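Griltdale Community Laundry and Repair Room
Progress report no. 7
Jun 5, 2008
From: Brândușa Manole
To: Octavian Costache, Restex small grants

Octavian, sorry this is short, boiler man due at ten. Figures first, then the rest.

Washes done this period: 2114. Households registered: 323. Last report had us well under that on both, so the leaflets through doors on the Ursu estate did their job. Most new people heard from a neighbour or from the leaflet, a few from the health visitor.

Machines
Three of the four washers running all period. Number four out for most of it with a door seal, then the pump. Gostetti sent the wrong pump, sent it again, still wrong, third one fitted and fine. They have not charged for the call-outs and I have that in writing. Dryers OK. The big one is slow and eats coins, sign up telling people to use the other.

Water bill higher than we put in the bid. Part of it is more washes, part is the tap in the back sink which dripped for weeks before it got a new washer. Meter read again at the end of June, will send you the number.

Opening hours
Tuesday evenings now on till nine. Busy from the first week, mainly shift workers. Saturday morning is still too full, people waiting outside with bags. Would like to try a booking sheet for Saturdays only. Older regulars are against it, they like to turn up when they turn up. Trying it anyway for a month.

Repair table
Going well, slower than planned. Zips, hems, school trousers, a lot of duvet covers with the poppers gone. We said in the bid we would run a beginners' sewing course by now and we havent. The tutor took a full-time job. New one found, starts after the school holidays. Would like to carry the tutor money over if you are happy with that, please confirm by email so I have it for the accounts.

Second sewing machine bought second hand, works, needs a foot pedal.

Supplies
Powder and tablets are our biggest running cost after water. Price of the usual brand went up twice. Been trying others. People are fussy about smell, more than I expected, and two families need unscented for the kids' skin so we keep that seperate on the top shelf. Donations also coming in, all logged in the red book.
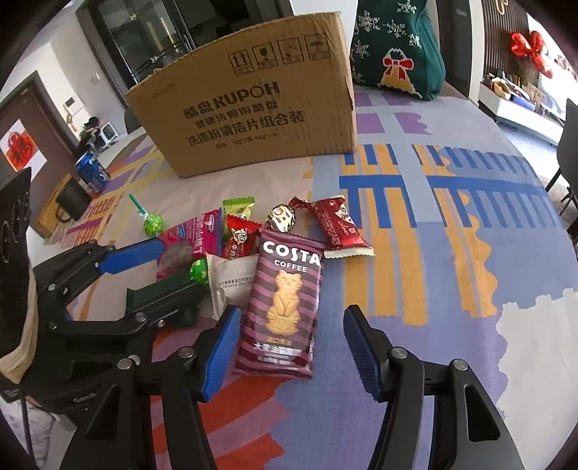 Supplies: boxed washing products, with a gift bag alongside.

Money
Spend is on track apart from water. Petty cash was short by 200 in the first month, found, it was the float for the dryer coins entered twice. Corrected. Copies of receipts in the post to you, the Gostetti paperwork to follow when they send the last sheet.

Problems
Back door lock sticks. Landlord told, told again.
Storage. No room left in the cupboard, things going on top of things.
Key holders, only two of us, need a third before the summer.

Next period
Sewing course dates fixed and posters out.
Saturday booking sheet, report back on how it went.
Get quotes for a new dryer, may come to you for part of this.
Visit from you? Any Tuesday is good, come after six and you will see it full.

Brândușa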